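Skistora Washroom Set – README

Release date: 2026-02-10
Maintainer: Anca Pîrvu
Licence: research and teaching use, see LICENCE.txt in the root folder

What's in here

Demonstrations recorded with hand-held grippers in a washroom test room, made so we could compare two finger designs on the kind of jobs that bathrooms throw at you: lids, seats, cloths, bottles on hard floors, rounded ceramic that gives you nothing to hold. We've had a great time with it and we hope you will too.

The set holds 1,000 episodes, split evenly between the two finger designs. Each episode has video from the head camera, video from the camera on each gripper, tracked gripper poses, and the opening width of the jaws. There is no robot arm anywhere in the recordings. Arm playback lives in a separate package, skistora-replay, which isn't finished yet.

The two finger designs

Skemora pads are soft and wide. They came first and most of our early practice was done on them. They're lovely on cloth and forgiving when you come in a bit crooked.

Lozano pads are narrower and stiffer, with a slight hook at the tip. They get under the edge of a closed lid far better than we expected. They're also less fun on anything thin and flat, and you'll see more second attempts in those episodes. We kept the second attempts in. If you want clean single-try runs only, filter on retries = 0.

Everything behind the fingers is the same for both: same body, same trigger, same marker cube, same lens. That was the whole point, so please tell us if you find a difference in the data that can't be put down to the pads.

Tasks

lid_raise – open a closed toilet lid from the front
seat_raise – lift the seat by its rim
cloth_pick – pick a crumpled cloth up off the floor and hold it at waist height
bowl_wipe – wipe along the rim of an open bowl
bottle_upright – take a bottle lying on its side and stand it up
bottle_handover – pass a bottle from one gripper to the other

bowl_wipe is the one we'd point a new user to first. It has long, slow contact, both pads behave quite differently on it, and the gripper views are a treat to watch.

The room

Several toilets of different shapes stand along a curved wall, and the floor is polished grey marble. The curve matters more than you'd think. It means the working direction changes from one toilet to the next, so a policy can't get away with learning a single approach angle. Boxes and cables on the floor were left where they were between takes, and the background does shift a little over the course of the set.

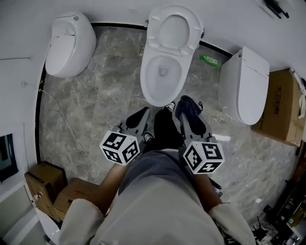 Head camera view in the first, gripper camera view in the second.
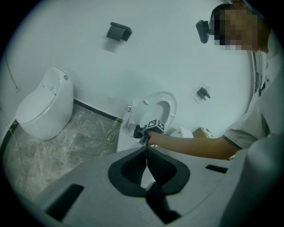 Vanuvlow, who tested the first build, wrote back that the gripper video was the reason to download the thing and that the head video could be dropped to save space. The jaws' own view gave a better result on bowl_wipe in every run they tried, with either pad, and adding the head camera made training slower without much to show for it. They did ask for the lens calibration to be shipped per gripper instead of as one shared file, as the left and right lenses didn't quite agree near the rim of the circle.

Fair call on the calibration! It's now one file per gripper, in calib/left.json and calib/right.json. We've kept the head video in the full download but moved it to its own archive, so you can skip it. We'd still say give it a go for bottle_handover, where each gripper tends to block the other one's view at the worst moment.

Folder layout

episodes/ – one folder per episode, named by task and number
calib/ – lens and marker cube calibration
splits/ – train and test lists, plus a matched list that pairs Skemora and Lozano runs of the same task
tools/ – viewer and a small script for undistorting the gripper video
head_video/ – optional, separate archive

Inside an episode folder you'll find left.mp4, right.mp4, poses.csv, width.csv and meta.json. Times are in seconds from the start of the episode. Positions are in metres, in the room frame, with the origin on the floor. Jaw width is in millimetres because nobody here likes reading 0.041.

Getting started

Unpack the archive, open a terminal in tools/ and run

python view.py ../episodes/bowl_wipe_0001

Space bar pauses, the arrow keys step one frame. Press c to change the colour of the pose trail, handy when the trail sits over pale ceramic.

Known problems

Marker tracking drops out when a cube is turned so only one face shows, or when a forearm gets in front of it. Missing poses are left blank in poses.csv. We haven't filled them in, and we'd love to hear what works for you – plain interpolation is fine for short gaps and pretty awful for long ones.

The gripper lens is a strong fisheye with dark corners. Undistort before measuring anything.

Reflections off the glossy surfaces can confuse depth estimates. No depth is supplied.

Faces are pixelated in the gripper video. Please don't try to undo it.

Jaw width in the December episodes reads 2 mm too wide with the Lozano pads on. The offset is recorded in meta.json but hasn't been applied to width.csv.

What we'd not use it for

It's one room with one style of gripper, so don't read a good score here as a sign that something will cope in any bathroom. It also says very little about pad wear. We swapped pads whenever they started to look tired and didn't log how long each pair lasted, something we'd do differently another time.

Changes

v2 – per-gripper calibration, head video moved out, matched split added
v1 – first build, testers only

Bug reports and odd findings go to Anca through the issue tracker. Episode name and timestamp, please, and a plot if you have one.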